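Hedlund streaming box review: a month of live sport on one little puck

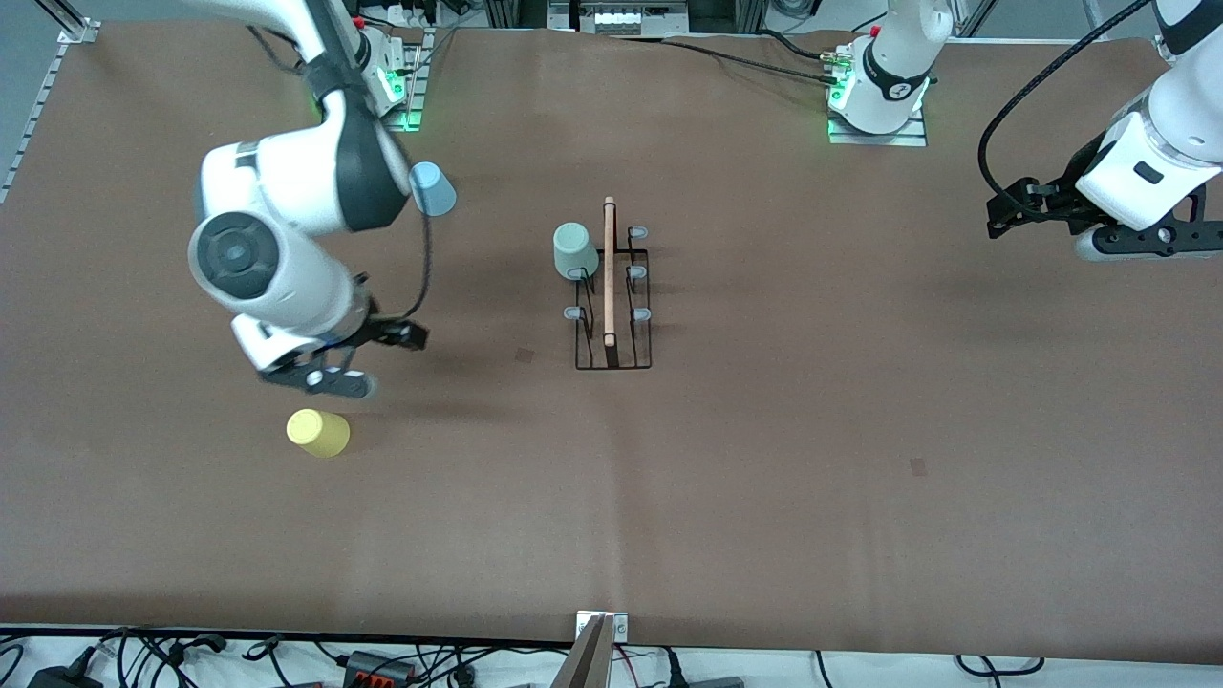 Cups, a dish rack and two white robot arms at work over brown paper.

I should say up front that I watch far too much sport, and most of it isn't the sort that gets shown in pubs. Second-tier handball, women's cycling, a bit of ice hockey from countries I've never visited. So when my old streaming stick finally gave up in November I wanted something that would cope with lots of small, slightly ropey sports apps as well as the big ones, and I ended up buying the Hedlund.

It cost me £39 in the sale. It's a squat round thing that plugs into the back of the telly with a short HDMI lead, and you get a remote, a power adaptor and a folded bit of paper that tells you almost nothing. No batteries for the remote in mine, which is mean, and I had to rob the kitchen clock.

Setup

Easy enough, with one annoyance. You pick your language, join your wifi, and then it wants you to make a Hedlund account before it'll show you the home screen. There's no skip button. I used my junk email address and moved on. After that it went off and updated itself for nine minutes, restarted, and then asked me for the wifi password all over again! Typing a long password with a remote is nobody's idea of a nice evening. It has behaved ever since, though, so I'll let it off.

Signing in to the apps themselves was better than I'm used to. Most of them put a code on the screen and you finish the job on your phone. Ullitz, the app I use for handball, still makes you peck out your email and password letter by letter, but that's Ullitz's fault and it's the same on every device I've tried.

Picture and delay

What I really care about is whether it can keep up with a live match, and mostly it can. Fast camera pans look smooth, the ball stays a ball and doesn't turn into a smear, and I had far less of that horrible judder I used to get with the old stick. There's a setting called Match Frame Rate buried under Display, then Advanced, and it's off when you first get the box. Turn it on. I went a full week without knowing it was there and it made the cycling look so much better that I felt a bit cross about the week I'd missed.

The delay is the other thing. I timed it against the radio one evening and the stream was 38 seconds behind, on the main Ullitz channel. My laptop, on the same match, was 35. So you lose a tiny bit with the box, but anybody with a group chat full of people watching on proper telly is going to get goals spoiled either way. I turn my phone over and put it under a cushion.

It dropped out on me a few times. Two of those were during the same hockey match, and my neighbour's internet was down as well that night (we're on the same provider), so I don't think I can blame the box for those. The others were all in the Drultisow app, which carries a lot of the lower league stuff, and which has a nasty habit of throwing you right back to the start of the programme when it reconnects. You then have to scrub forward to the live point with your eyes half shut so you don't see the score. Other apps have a "go to live" button. Come on, Drultisow.

The sports tab

This is the bit Hedlund shout about on the packaging. You tell it which teams and competitions you follow, and it pulls together a list of what's on and which of your apps is showing it. When it works I love it. I can come in at six, flick to the tab and see everything coming up that evening in one place, and pressing OK takes you straight into the match and not just to the app's front page.

But it's patchy. It knows all about football, it knows a fair amount about cycling, and it had never heard of my handball club. It also doesn't talk to Drultisow at all, so for those matches you're back to poking about in menus. And there's no way to hide scores, which seems mad to me. If you're planning to watch something later, do not go anywhere near the sports tab, it'll put the result in big white numbers right next to the thumbnail.

The remote

Small, light, a bit slippery. The buttons have a nice firm click and the volume controls worked with my telly straight away. I don't like that the home button is right beside the back button, and I've come crashing out of a match in the last few minutes more than once by hitting the wrong one in the dark. There are also four shortcut buttons for apps, and you can only change one of them. I set mine to Ullitz. The other three are for services I don't pay for, so they just sit there waiting for my thumb.

No headphone socket on the remote, if that matters to you. You can pair wireless ones with the box, and I did that for late matches, but the sound was a hair behind the picture until I found the slider for it in the audio menu.

How it compares

I borrowed my sister's Lernusau box for a weekend so I'd have something to put it up against. The Lernusau is quicker round the menus, no question, and it has a proper network socket on the back, where the Hedlund is wifi only. It also has adverts all over the home screen, big ones that move, and it didn't have the Ullitz app in its store at all. For me that settled it. If you only use the big-name services and your wifi is poor, I'd probably send you towards the Lernusau and tell you to ignore the adverts as best you can.

Would I buy it again? For the money I paid, yes. At full price I'd have a longer think, and I'd want the score-hiding thing sorted out first. I've emailed them to ask if it's coming and got a ticket number back. I'll update this if I hear anything.

Good: smooth picture once you've changed that one setting, wide choice of smaller sports apps, sports tab when it knows your sport

Less good: spoilers, wifi only, home button in a daft place, no batteries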